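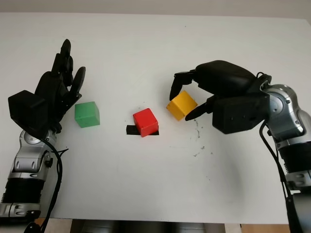 The meeting was called to order at 7:05 p.m. in the lower hall of the Chisholm branch library. The minutes of the previous meeting were approved with one correction: the parking lot resurfacing is to be paid from the building fund. During the report on the children's area, the designer from Brurard asked members to settle on a style for the new play tables. Members favored a plain white top with a matte surface, and agreed that colored wooden cubes would be suitable for the youngest visitors. The designer will return in October with a final price.

Circulation and hours
The branch manager reported that 452 new cards were issued over the summer, most of them to families in the Clena neighborhood. Evening use continues to be strong until 8 p.m. and falls off sharply after that. The board discussed closing at 8:30 p.m. in the winter months. Several members were opposed - the last bus toward Clena leaves at 8:50 p.m., and students wait for it indoors. No change was made.

Roof and heating
Zirnetti completed its inspection of the roof over the reading room. The flashing on the north side needs to be replaced before winter, and two ceiling tiles below it are stained. The board asked for the written report to be sent to all members before any work is ordered. The boiler passed its yearly check.

Motion: To approve the flashing repair at the quoted price, subject to receipt of the written report. Seconded. Carried, with one member abstaining.

Large-print collection
A request was received from residents of the senior apartments for more large-print mysteries and westerns. The collection has not been added to in nearly 2 years. The manager will order 100 titles from the existing book budget and will move the shelves closer to the front desk, where the light is better.

Public comment
A resident asked that the book drop on the east side be emptied on holidays. The manager will look into staffing. Another resident objected to the removal of the newspaper racks. The chair replied that the racks are in storage and will go back once the floor has been refinished.

Old business
The revised meeting room policy was held over. Members are to send comments on section 2, covering food and drink, to the secretary.

The meeting was adjourned at 8:40 p.m.

Respectfully submitted,
Secretary to the Board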